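Dinner rolls go hard by the next day

Posted in Baking, Ramthorpe Community Help

I make the same small rolls every week and they're lovely for one evening. By morning you could fix a roof with them. I bake at 35 degrees under what the recipe says, for 20 minutes, and cool them on a rack. My mother's stayed soft for days, and she has declined to comment. What am I doing wrong?

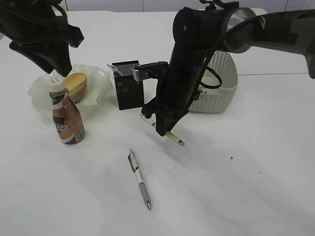
I've tried more butter and a different flour from the Cultwood mill shop. The butter helped my mood.

Asnakech Zeleke
Oct 23, 2026

Your oven is too cool, so they sit in there drying out while they wait to brown. Go back to the recipe temperature and take them out sooner. Then bag them once they've cooled all the way – an open rack overnight is how you make croutons. And please keep them out of the fridge, which stales bread faster than the counter does. Extras go in the freezer the same night.

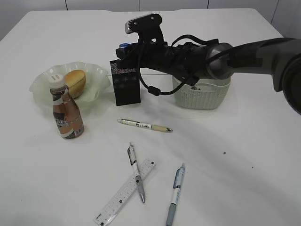

Getachew Tamiru
754 posts, Plerner branch

Buy a bread box. I've had mine since January and I have no complaints, although I should say I mostly keep crackers in it.

Manalastas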